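Preserving notes: quince paste by weight
Kitchen and Garden Newsletter, Erham Community Orchard

The quince trees along the Villanueva Road fence are carrying well this season, and the first fruit should be ready to pick in March. Members have asked for the paste method in writing, with quantities. The version below is the one used in the Erham kitchen for the past two autumns. It works by weight throughout. Cup measures are not given because cut quince packs unevenly and the error carries through to the sugar.

Picking and holding

Pick when the skin has gone from green to full yellow and the grey down rubs off under the thumb. Fruit picked green will colour indoors, but the pectin and acid readings shift as it does, and paste made from a mixed batch sets unevenly. Hold ripe fruit in a single layer in a cool room for up to a week. Discard anything with brown staining at the core. Codling moth damage can be cut out if the surrounding flesh is firm.

Rub off all the down under running water with a coarse cloth. Any that remains will end up in the paste as a grey speck.

Cooking the fruit

Quarter the fruit and remove the cores. Keep the cores and pips, tie them in muslin and cook them with the flesh. Peeling is optional. Unpeeled fruit gives a stronger set and a slightly coarser paste, and the food mill takes out most of the difference.

Cover with water by a finger's width, bring to a simmer and hold there until a skewer passes through without resistance, usually 40 to 50 minutes. Drain well. Water left in the pulp has to be boiled off later, when the sugar is in and the risk of catching is much higher. Lift out the muslin bag, squeeze it over the pulp and put the fruit through the finest disc of the food mill.

Weigh the pulp. Last year's trial batch gave 2,380 g, and the sugar was set at the same weight. A ratio of 100 parts pulp to 80 parts sugar also sets, but the paste keeps for a shorter time and should be refrigerated from the start. Add the juice of one lemon per kilogram of pulp.

Reducing

Use a wide, heavy pan filled to no more than a third of its depth. The mixture spits from the moment it thickens, so wear long sleeves and an oven mitt on the stirring hand. Keep the heat low and stir across the whole base. Colour moves from straw to orange to brick red, and the change is slow at first. The red develops with time at heat, and a batch reduced too fast over a high flame will be stiff while still orange.

The paste is done when a spoon drawn across the base leaves a clean track that stays open for several seconds. A thermometer is of limited use at this stage as the mass is too thick to read evenly.

Moulding and drying

Line shallow tins with baking paper and spread the paste to a depth of 2 cm. Thicker slabs dry on the outside and stay soft in the middle. Leave uncovered overnight, then turn out onto a rack and dry in the oven at its lowest setting with the door ajar. Three to four hours is typical. Turn once. The surface should be tacky but should not mark the finger.

Cut into bars with an oiled knife, wrap in baking paper and store in an airtight tin. Full-sugar paste keeps for over six months in a cool cupboard. 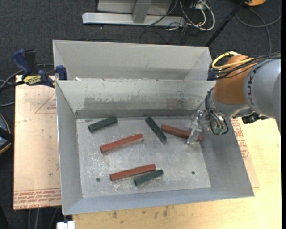
Faults and remedies

Paste will not set: under-reduced, or made from overripe fruit with low pectin. Return to the pan with more lemon juice and continue.

Sugar crystals on the surface: too much sugar for the acid present. Harmless. Add more lemon next time.

Weeping in the tin: wrapped before it was dry. Unwrap, return to the rack and repeat the oven stage.

Dark flecks with a bitter taste: the base has caught. Do not scrape the pan. Tip the unburnt portion into a clean one and taste before going on.

Pale colour: reduced too quickly, or the variety is naturally light. The two young Womura trees near the gate give a paler paste than the old ones, whatever the cooking time.

Jars and equipment

The large food mill and both preserving pans can be borrowed from the Vokgate Street shed. Sign the book and return them clean and dry. There are 129 jars on the shelf at present, which should cover the jelly makers. Paste makers do not need jars and are asked to leave them. The mill's fine disc has been replaced, and the old one should not be used, as the rim has lifted.

Corrections to the quantities, and results from other varieties, can be sent to Agustina Bustos for the next issue. Please include the weight of pulp after milling, the weight of sugar and the time in the pan.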